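**Apr 10, 2024 — open day at Herkville, notes on the arm demonstration**

Hall opened at nine. We had the two-panel table near the window, brown paper on top as we agreed in February, because the bare white surface gave too much reflection from the lamps. The paper was already creased from the transport. I did not change it.

First group was from the technical school in Gravport, 54 pupils, too many for one table. We divided them in two halves and the second half waited at the Shboul stand. Next time we must ask for the group size before we print the timetable.

Programme for each group was the same: short talk, then the arm handles a few household and workshop objects, then questions. The most questions came with the scrub brush. People expect that the gripper will take it by the bristles, and they like to discuss where is the better place.
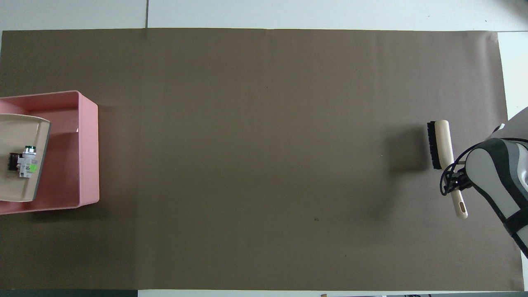
I prefer the grip on the handle, just below the bristle head. The heavy part is then near the fingers and the brush turns less when the arm moves sideways. If we grip near the hanging hole, it swings, we saw this already at the rehearsal. One visitor asked if the arm "knows" that it is a brush. I answered too long. A shorter answer must be prepared, two sentences maximum.

The small push-button module with the green cap is more difficult to explain to the public, they do not know it from home. The engineers from Cekberg were however very interested and wanted to see it again, so I repeated it for them after lunch — this made us late for the last group.

Over the whole day we made 77 pick attempts, 57 without help from the operator. I wrote the failures on the paper sheet in the folder, please do not throw it away.

To do:

- shadow of the arm on the paper is soft but large, try the second lamp from the other side
- cables at the gripper: check the length of the loop before the next visit
- new roll of paper, wider if possible
- leaflets: 400 were printed, one box is still closed, keep it for Gravport

Table stays as it is until Friday.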